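Illirora 发布稿 
2022年5月2日,Vestergaard 
可即时发布

# Illirora 公布 Vestergaard 双臂操作工位采购计划及预算编制方法

Illirora 今日公布 Vestergaard 实验车间双臂操作工位的设备采购计划。计划总预算为 1,689 千欧元,其中设备购置部分为 1,242 千欧元,其余用于安装调试、软件许可、场地改造、人员培训和备件储备。机械臂及末端夹爪由 Allel 供货,预算测算与变更记录使用 Illirora 自行维护的规划工具 Serkel。

采购计划分三个阶段执行。第一阶段为试验工位,用于确定夹爪、相机、台面和控制软件的规格;第二阶段采购首批正式工位;第三阶段视前两个阶段的验收结果决定是否执行剩余数量。第一阶段的设备已于三月到位,目前处于任务测试期。第二阶段的技术规格书将在任务测试期结束后冻结,冻结后的修改一律按变更处理,变更费用在 Serkel 中单列。

试验工位承担的任务是小件抓取与定位放置。测试件为带字母的彩色小方块,放置目标直接标在白色台面上。选择这一任务的主要理由是成本可控:测试件价格低,更换方便,丢失或损坏不影响测试进度;字母朝向可直接用于判定放置后的姿态偏差;台面标记可随时重画,不需要制作专用工装。规格书中的夹爪开口范围、指尖形状和腕部相机工作距离,均以该任务的测试记录为依据。

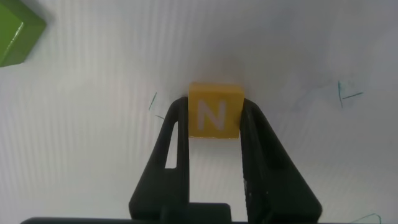
设备规划通讯 第 4 期 第 2 页

夹爪指尖在规格书中作为独立条目列出,与夹爪本体分开报价。Illirora 在编制预算初稿时曾将指尖计入夹爪本体,Allel 的首轮报价也按此口径提供。测试期开始后,该口径暴露出两个问题。其一,指尖属于磨耗件,更换周期远短于夹爪本体,计入本体后无法在年度运行费用中体现;其二,指尖的外形和内侧纹理会随任务调整,若与本体捆绑采购,每次调整都会触发整件变更。修订后的报价表将指尖、指尖紧固件和夹爪本体分为三行,指尖按成对数量计价,左右指不单独供货。

测试期内对夹持动作的记录分为接近、闭合、提起、转移、放置、松开六个环节。每一环节的失败均计入对应的设备条目,由该条目的负责小组提出处理意见。例如,闭合时测试件发生转动,记入指尖条目;提起后测试件与指尖之间出现滑移,先记入指尖条目,复核夹持力设定后再决定是否转入控制软件条目;放置后测试件偏出标记范围,则需同时核对相机标定记录和机械臂重复定位记录。该做法增加了登记工作量,但使每一笔预算调整都能追溯到具体的测试现象。

## 预算结构

预算分为一次性投入和持续性支出两类。一次性投入包括以下内容:

- 机械臂本体、控制柜及随机线缆
- 末端夹爪及初装指尖
- 腕部相机、固定相机及其安装支架
- 工作台、台面及铝型材构件
- 工位计算机、数据存储设备和网络接入设备
- 安全装置,包括急停回路和区域防护
- 运输、卸货、就位及首次标定

持续性支出包括以下内容:

- 指尖、线缆、台面覆盖材料等消耗件
- 软件许可续期及技术支持
- 定期标定与年度检查
- 数据存储扩容
- 操作人员的初训与复训
- 停机期间的替代安排

两类支出使用不同的审批路径。一次性投入按阶段整体审批,阶段内各条目之间允许有限调剂;持续性支出按年度审批,不得用于购置新设备。若某一消耗件的实际用量连续两个季度超出预算,该条目须重新提交测算,并说明超出部分来自任务变化、设备磨损还是登记错误。

线缆是初稿中低估最明显的条目。双臂工位的腕部相机线缆随机械臂末端运动,在反复扭转和弯折下的寿命与固定安装时差异较大。初稿按固定安装的寿命取值,导致备件数量偏低。修订稿将腕部线缆与固定线缆分列,腕部线缆按更换件管理,并要求供应商在报价时注明允许的最小弯曲半径和插头锁紧方式。卷绕线缆与直线缆可以分别报价,由 Illirora 根据工位布置选用。
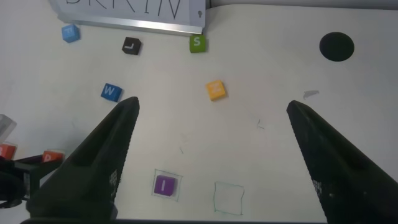

台面费用同样经过修订。初稿列入了一种带定位孔的金属台面,单价较高,交货期较长。测试期的任务以手绘方框作为放置目标,方框的位置和大小在不同测试轮次之间经常调整,定位孔没有得到使用。修订稿改用浅色平面台面,目标位置用记号笔标出,并增加一项台面清洁和更换的年度费用。浅色台面有利于相机区分测试件与背景,但对照明均匀度的要求相应提高,因此照明由原先的可选项改为必选项,费用计入一次性投入。

手绘标记带来的误差需要单独处理。线条粗细不一、轮廓略有弯曲,均会影响以轮廓为基准的位置判定。Illirora 的处理办法是将验收判据分为两级:第一级以测试件是否整体落在方框内为准,由操作人员目视判定;第二级以标定后的相机坐标为准,由软件给出偏差值。第一级判据用于日常测试,第二级判据只用于设备验收和标定复核。验收阶段使用的标记须重新绘制,不沿用测试期遗留的线条。

## 相机与视野

腕部相机是本次采购中讨论时间最长的条目。每台机械臂配置一台腕部相机,另配固定相机用于观察工位全貌。腕部相机的优点是能够在接近阶段保持测试件和指尖同时可见,缺点是指尖本身会遮挡台面的一部分。遮挡范围取决于指尖长度、相机安装角度以及夹爪开口大小,三者不能分别选定。

规格书因此要求投标方将腕部相机与夹爪作为一个组合进行演示,不接受单独提交的相机样图。演示须覆盖夹爪全开、半开和闭合夹持三种状态,并说明每种状态下指尖遮挡区域的位置。投标方可以提出不同的指尖外形以减少遮挡,但须同时提供该外形的夹持力数据和供货价格。若减少遮挡的指尖外形价格高于标准外形,差价应列入持续性支出,不得摊入相机价格。

另一项要求涉及近处清晰度。腕部相机的对焦范围若偏向远处,指尖根部和被夹持物会出现模糊;若偏向近处,台面较远端的测试件又难以辨认。Illirora 没有指定焦距,而是规定了在工作高度上必须能够辨认字母的区域,由投标方自行选择镜头。字母辨认以静止状态为准,运动状态下的图像只作记录,不作为验收项目。

固定相机的规格相对宽松。其用途是复核双臂之间的相对位置,以及在发生失败后回看全过程。固定相机不参与第二级判据的计算,因此对分辨率的要求低于腕部相机,但对安装刚度有明确要求。支架须固定在工作台结构上,不得固定在墙面或吊顶上,以免场地改造或工位移位后重复标定。

## 双臂配置的费用影响

双臂工位的预算不等于两套单臂工位相加。工作台、控制计算机、固定相机和部分安全装置可以共用,费用有所降低;另一方面,双臂共享同一工作区会增加干涉检查、同步控制和防护方面的支出。Serkel 中为此设置了共用系数,由每个条目的负责小组填写,并附依据。没有依据的条目,系数按最保守值处理。

测试期的任务安排允许两只夹爪先后进入同一区域,也允许一只夹爪持物、另一只夹爪在附近等待。两种情形对运动规划软件的要求不同。前者主要考察让位时序,后者主要考察静止机械臂对视野和可达空间的占用。软件许可报价须注明干涉检查功能是否包含在基本许可内;若为附加模块,须给出按工位计价和按场地计价两种价格,便于在第三阶段数量未定的情况下比较。

夹爪更换的通用性也计入双臂配置的评估。左右两臂使用同一型号夹爪,可以减少备件品种,但在紧急更换时需要核对安装法兰的方向和线缆出口位置。Allel 提供的夹爪左右通用,线缆出口可调整。Illirora 已将该项列为必要条件,后续阶段的其他投标方须同样满足,或在报价中承担左右分别备件所增加的费用。

备件储备按工位组核定,第二阶段指尖备件的首批订购量为 50 对。该数量已包含验收期间的消耗。若验收提前结束,剩余备件转入正常库存,不作退货处理;若验收期间消耗超出预期,补充数量由供货方承担,但因操作失误造成的损坏除外。操作失误的认定以工位日志为准,双方在安装阶段即确认日志格式。

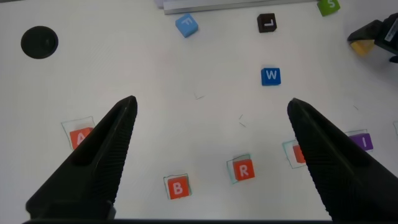
工作台尺寸由两臂的有效重叠区域决定。初稿以机械臂最大臂展推算台面尺寸,所得结果偏大,台面远端实际上只有一只夹爪能以合适姿态到达。修订稿改以夹爪指尖朝下时的可达范围为准,台面缩小一档,型材用量和占地面积随之减少。台面缩小后,测试件之间的间距需要重新规定,避免夹爪张开时碰到相邻测试件。规格书以指尖外缘的最大宽度加上安全余量作为间距下限,具体数值随指尖外形确定。

场地占用费用按工位外廓加通行区域计算。控制柜可放在台面下方或工位侧面,前者节省占地,但维修时需要移出;后者便于维修,但会延长线缆。第二阶段暂按侧面放置编制预算,线缆长度由安装图确定后统一订购。任何一方在安装图确认后改变控制柜位置,由提出方承担线缆重新订购的费用。

## 验收与付款

设备验收分为到货检查、安装检查、任务测试和连续运行四个步骤。到货检查核对型号、数量和外观,安装检查核对接地、急停和防护,两项均由 Illirora 的设备小组在 Vestergaard 现场完成。任务测试以字母方块的抓取和放置为内容,投标方提交的程序与 Illirora 自有程序各运行一轮,两轮结果分开记录。

连续运行的要求为累计 70 小时无设备原因停机。任务失败后由程序自动恢复的,不计为停机;需要操作人员进入防护区域处理的,计为停机;因测试件摆放错误造成的中断,经日志核实后可以扣除。连续运行期间允许按维护手册更换指尖,但更换时间须登记,更换后的指尖须来自同一批次。

付款与验收步骤对应。订单确认、到货、任务测试通过和连续运行通过各支付一笔,最后一笔在连续运行报告签署后支付。初稿曾考虑将大部分款项安排在到货时支付,以换取较低单价。经测算,较低单价带来的节省不足以覆盖验收失败时的风险,该方案未采用。付款币种为欧元,运输保险由供货方投保,保险费用须在报价中单列。

交货延误按条目处理。若延误条目不影响安装,例如备用指尖或额外存储设备,供货方可申请分批交货;若延误条目影响安装,例如控制柜、夹爪本体或急停装置,则整个工位的验收起始日相应顺延,相关的人员待工费用由造成延误的一方承担。Illirora 在预算中保留了一笔不可预见费,但该费用不得用于支付延误造成的待工费用。

## Serkel 工具的使用

Serkel 是 Illirora 内部使用的设备规划工具,功能包括条目管理、版本对比、共用系数登记和变更追溯。每一条目包含规格来源、报价来源、有效期、负责小组和测试依据五个字段。字段缺失的条目不能进入审批版本。规划小组在本次采购中使用该工具管理所有一次性投入和持续性支出条目,并将三月到位的试验设备作为首个完整记录。

在版本对比方面,Serkel 将规格修改和价格修改分开显示。两类修改混合显示时,容易将规格降低造成的降价误读为供货条件改善。分开显示后,审批人员可以先查看规格是否发生变化,再查看同规格条目的价格变动。对于捆绑报价,工具要求填写拆分比例;供应商未提供拆分比例的,由规划小组估算,并标注为估算值,估算值不得用于后续阶段的比价。

工具目前不具备自动读取测试日志的功能。测试现象由操作人员登记,再由条目负责小组关联到预算条目。该环节在第一阶段存在一定延迟,个别测试现象在登记后未及时关联,导致规格修改建议晚于报价轮次。Illirora 将在第二阶段开始前固定关联工作的截止时间,超过截止时间的建议顺延至下一轮。

Serkel 不对外销售。参与后续阶段投标的供应商可取得条目模板的空白版本,用于按统一口径填报。模板不含 Illirora 的测算参数和其他供应商的报价。供应商自有格式的报价单仍可作为附件提交,但评审以模板内容为准;两者不一致时,由供应商在规定期限内书面澄清,逾期不澄清的,按对采购方有利的解释处理。

## 场地与人员准备

Vestergaard 车间的改造范围包括供电、网络、照明和地面标识。供电按全部工位同时运行核定,控制柜与计算机使用不同回路。网络方面,相机数据在工位计算机本地保存,定时转入共享存储,不要求实时上传。该安排降低了交换设备的规格,但工位计算机的本地存储容量须相应增加。两项费用变化已在预算中抵扣。

照明改造以减少反光为主要目标。铝型材和有光泽的测试件在直射光下会形成亮斑,影响相机对边缘的判断。改造方案采用漫射灯具,灯具位置避开腕部相机在常用姿态下的视线方向。铝型材不作喷涂处理,若测试中反光仍影响判定,则在局部加装遮挡件,费用从照明条目列支。

人员培训分操作和维护两类。操作培训内容为工位启停、测试件摆放、日志登记和急停后的恢复;维护培训内容为指尖更换、线缆检查、相机复标和夹爪拆装。Allel 负责首期维护培训,操作培训由 Illirora 自行组织。培训占用的设备时间在排期中预留,不计入连续运行时间,也不计入任务测试时间。

测试件的管理纳入操作培训。字母方块按颜色和字母登记,每轮测试前由操作人员核对字母和表面状况。印刷磨损到影响辨认的,予以更换;磨损但仍可辨认的,继续使用,并在日志中注明。供应商演示时使用 Illirora 提供的同一套测试件,不得自带替代件。

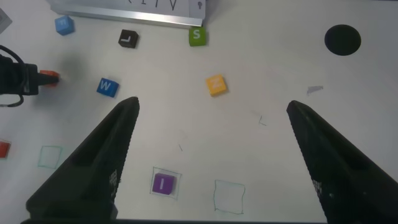

**第一阶段已采购的设备,在第二阶段是否会被替换?**

试验工位将继续保留,用于规格变更的验证和新指尖的试装。第二阶段设备若在夹爪法兰或控制柜接口上有变化,试验工位只更换相应部件,费用列入第二阶段的一次性投入。机械臂本体在使用年限内不作替换,除非供货方停止提供备件或安全检查未通过。

## 后续安排

第二阶段规格书冻结后,Illirora 将向合格供应商发出报价邀请。报价文件须包含按模板填写的条目表、夹爪与腕部相机组合演示记录、指尖单独报价、软件许可说明以及备件供应承诺。规格书的技术澄清以书面方式进行,澄清内容发送给全部受邀供应商,不标明提问方。

第三阶段的执行取决于三项数据:第二阶段连续运行结果、消耗件的实际用量,以及共用系数与实际费用的偏差。任一数据未能按期取得时,第三阶段的审批顺延,已批准的持续性支出不受影响。Illirora 不对第三阶段的采购数量作出承诺,供应商报价中以第三阶段数量为前提的折扣,应与第二阶段的基本价格分开列明。

本发布稿所列预算金额不含增值税。设备规格以冻结后的规格书为准,本发布稿中的技术说明不构成报价邀请或合同条款。

## 关于 Illirora

Illirora 从事机器人操作工位的规划、集成和测试,在 Vestergaard 设有实验车间。业务范围包括小件抓取工位的规格制定、设备选型、验收测试及运行维护方案编制。

## 关于 Allel

Allel 供应机械臂、末端夹爪及相关备件,为本次采购计划第一阶段的设备供货方。

## 联系方式

媒体事务:Illirora 对外联络处,Vestergaard 
供应商事务:Illirora 设备规划小组,来函请注明"双臂工位第二阶段" 
条目模板:向设备规划小组书面申请,申请文件须加盖公司印章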